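Reading time: 4 minutes

Kolthorpe Publishes Working Rules for Hand-Held Gripper Demonstrations

Free document covers station layout, cable routing, finger pad wear and what has to be written down

Kolthorpe has released a set of working rules for people who record manipulation tasks with hand-held grippers. The rules run to 188 numbered items and can be downloaded free of charge. They apply to table-top work by a single operator using one or two grippers, and they are meant for labs and contractors that supply recordings to robot developers.

The company began the work after comparing sessions recorded at its own site with sessions bought from outside suppliers. Tasks with the same name had been done in different ways. Start positions varied, worn parts were changed at different times, and some suppliers kept no record of which gripper had been used.

"We had recordings we could not use, and the reason was usually something small that could have been written on a card," said Nobuhle Mofokeng, who led the drafting at Kolthorpe. "Most of the rules are things a good operator does already. We wanted them on paper so that a new operator does them too."

Part one of the document deals with the station and the operator. The table must be clear of anything the task does not call for. Cables from the grippers are to follow the forearms and must not cross the work area. Both hands stay on their grippers for the whole of a two-handed task, including the hand that is waiting. Footwear tasks, such as handling boots on a small rack, have their own page, which asks the operator to approach the item from above and to grip it at the collar or pull tab where it has one. 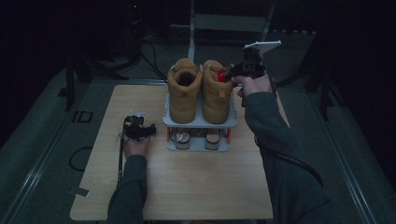
Do the rules apply to a gripper mounted on a robot arm?

Part one covers hand-held use only. A gripper fixed to an arm falls under the safety rules for that arm and its cell, and the site's own risk assessment comes first. The sections on pad inspection and record keeping may be used for both.

Part two deals with the equipment. It sets an inspection of the finger pads at the start of each shift and again after every 700 grasps, whichever comes sooner. The operator opens the jaws over a plain surface and looks at both pads from above. Scuffs and light scratches are noted and the pads stay in service. Fraying at a lower corner or tip is entered in the log with its position, left or right, and is looked at again at the next inspection. Pads are replaced as a pair when fraying reaches the gripping face, or at 2,000 grasps in any case.

Screws and bushings are checked at the same time. A pad that moves under finger pressure is taken out of use until it has been refitted and the opening width measured again.

The surface has a short section of its own. Pencil marks and tape are allowed on a table top if they are listed in the session record. They may not be added or removed partway through a session. 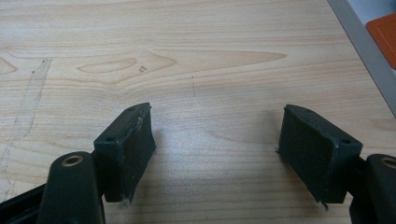
What operators record

Each session needs a one-page record. It gives the task name, the gripper numbers for left and right, the grasp count on each set of pads, the condition of the table surface and the operator's initials. Failed attempts are kept and labeled. An operator who drops an item finishes the attempt as the task card directs and does not restart without a note.

Trorkura, a recording contractor, tried a draft of the rules over about 140 sessions before publication. Its operators asked for two changes, both of which were accepted. The pad inspection was moved ahead of camera setup, and the rest break was made a fixed item in the schedule.

"The first draft left breaks to the operator, and people skipped them," said Ching-wen Chuang, operations manager at Trorkura. "Holding two grippers out in front of you is tiring work. By the end of a long run the wrists drop and the grasps get sloppy."

The rules are voluntary and do not replace any legal requirement on workplace safety or electrical equipment. Kolthorpe will take written comments through August and plans to issue a revised edition after that. Suppliers already working under contract with Kolthorpe will be asked to follow part two from their next order.

About Kolthorpe

Kolthorpe prepares and checks recorded task data for companies that build robot arms and grippers.

Recent releases

Kolthorpe and Shih agree on shared format for session records
Task cards for two-handed work now available in large print
Trorkura opens second recording room
Brutalel joins pad wear study
Comment form: working rules, first edition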